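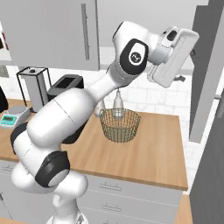 Live Sound and Recording Engineer (part-time, house position)
Kasprzak Rooms, Tuddale

Kasprzak Rooms operates a 918-capacity main hall, a small upstairs room and a tracking studio in the former Allis building. We program heavy, experimental and improvised music. The engineer will mix house shows in both rooms and run multitrack capture for the Putlow live series, which is released on our own label.

The position reports to the production manager, Darnell Ruiz-Ortega. Hours average 30 per week during the season. Most shifts are evenings, with load-in at 2 p.m. on main hall dates. Thursday is the fixed studio day and is not available for swaps.

Duties

Advance technical riders with touring parties and confirm input lists, stage plots and monitor requirements before load-in.
Mix front of house for support acts, and for headliners touring without an engineer.
Mix monitors from the stage-left console when required. Wedges are standard; several acts per month bring their own in-ear systems.
Record all Putlow series dates to the house multitrack system, with a redundant stereo capture from the main bus.
Label, back up and hand over session files by noon of the next working day. File naming follows the house sheet, without exceptions.
Maintain microphones, stands, DI boxes and cable stock. Faulty items are tagged, logged and removed from the rack the same night.
Measure and log sound levels at the mix position. The hall has residential neighbors on the east side and low-frequency limits apply after 11 p.m.

Required

Paid experience mixing loud guitar-based music in rooms of comparable size.
Working knowledge of digital consoles, including patching over a stage network and building show files from scratch.
Practical knowledge of gain structure, polarity and time alignment of subwoofers.
Ability to mic an unfamiliar instrument quickly. Recent bills have included hurdy-gurdy, baritone saxophone, a reed organ and two drummers sharing one riser.
Ability to lift road cases with a second person and to work on a ladder.

Useful, but not required

Experience editing and rough-mixing live multitracks.
Basic soldering and amplifier repair.
Tape machine operation. The studio has a 2-inch machine in working order - it is used on selected sessions only.

Pay and conditions

The rate is $29 per hour, with a four-hour minimum call. Studio days are paid at the same rate. Overtime applies after eight hours in a shift. A meal is provided on show days, and custom-molded ear protection is supplied after the trial period. The engineer is credited by name on every release they record.

Outside work is permitted, including touring, with adequate notice. Dates already confirmed on the house calendar take priority over later bookings.

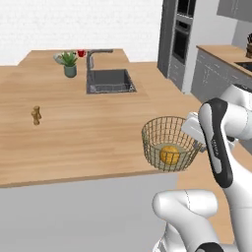 How to apply

Send a resume and a list of rooms and artists mixed, with your role on each. Include links to two recordings: one live multitrack mix and one unedited board or room recording from a show you mixed. State the console, the room and any processing applied after the fact. Mastered material is acceptable for the first item only.

Applications without recordings will not be reviewed. Do not send stems or session files at this stage.

Selected applicants will be asked to work one paid trial shift in the upstairs room, mixing a three-band bill with a shared backline. Trial shifts are scheduled in November, and the position starts when the trials are complete.

Address applications to Darnell Ruiz-Ortega, Production, Kasprzak Rooms. Questions on the technical specification can be sent with the application - the current input list and speaker plot are available on request.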